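3.2 Allelic dropout in stored leaf tissue

Microsatellite genotypes were scored at 16 loci in leaf tissue from the Osa and Terberg barley plots. Each plant was sampled twice from the same leaf. One punch was extracted fresh, and the other was dried over silica gel and held in a sealed tube until July. The fresh punch served as the reference genotype. A locus was recorded as showing dropout when the reference was heterozygous and the stored punch returned only one of the two alleles.

Figure 3. Gripper fingers over a gray surface (first panel); small metal gear between two fingers (second panel); metal disc with three small steel gears (third panel); small white spur gear (fourth panel).

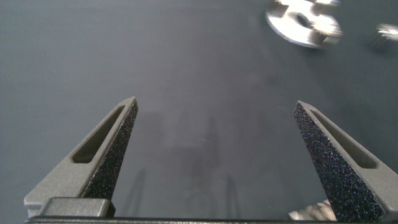
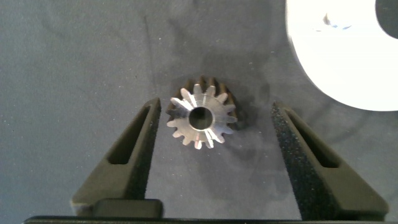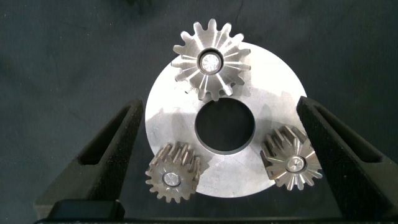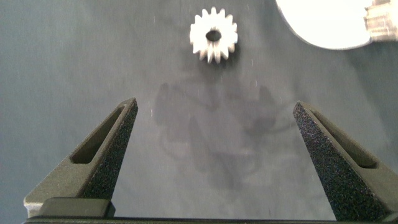
One reader of an earlier draft objected that the fresh punch cannot be treated as error-free, and that any dropout in the reference would make the stored tissue look better than it was. We accept the point in part. A heterozygous plant misread as homozygous in the fresh punch leaves the set of scored loci altogether, so it lowers the denominator without adding to the count. To limit this, every fresh extract was amplified in three independent reactions, and a plant was called homozygous at a locus only when all three reactions agreed. Plants with fewer than three readable reactions at a locus were left out for that locus but kept for the others.

Dropout was uneven across loci. The longest amplicons failed most often, and the failures were mostly of the larger allele. This is the pattern expected when template strands are broken at random: a longer target is more likely to contain a break, and the shorter allele is then copied in preference during the early cycles. Loci with short products and a narrow allele range showed little change between fresh and stored tissue. The effect of product length remained after plot was included as a factor in the model.

The Terberg tissue gave more dropout than the Osa tissue at the same loci. Two differences in handling may account for this. The Terberg punches were taken from older leaves, and they stayed in paper envelopes overnight before the silica was added. We cannot separate these factors with the present design – both were applied to the whole plot. DNA yield was also lower from Terberg, although yield alone was a poor predictor of dropout within either plot. Several low-yield extracts amplified cleanly at every locus, while some extracts with good yield lost the larger allele repeatedly. Fragment length on the gel was the better guide.

A second extraction of the affected punches was started on 3rd March, using the Plasalex column kit in place of the salt precipitation used for the main set. The column extracts were cleaner by absorbance ratio but did not recover the missing alleles at the long loci. Inhibition is therefore unlikely to be the main cause. Diluting the original extracts gave the same answer: peak heights changed, but the missing allele stayed missing. At one short locus the column extract did restore a second allele in a few plants, and these cases were treated as inhibition and removed from the dropout count.

Uncorrected, the errors inflate the apparent inbreeding coefficient. The bias is largest in the Terberg set, where a naive analysis would suggest partial selfing well above that estimated from fresh tissue. Allele frequencies were less affected, with the exception of rare large alleles, some of which disappeared from the stored set entirely. Parentage assignment suffered more. A true parent that is heterozygous but read as homozygous for the allele it did not pass on will be excluded under a strict rule. Allowing a single mismatch brought back most of the excluded parents, at the cost of more offspring with more than one candidate.

For the simulations in the next section, dropout was modeled separately for each locus as a function of product length, with a plot-level offset. Each run drew up to 2000 offspring from the fresh-tissue allele frequencies and applied dropout independently to each reaction. Independence is a simplification. In our data, a sample that failed at one long locus was more likely to fail at another, and the simulated error is probably too evenly spread among plants. False alleles were not included in the model, as they were seen too rarely in the replicate reactions to give a usable rate.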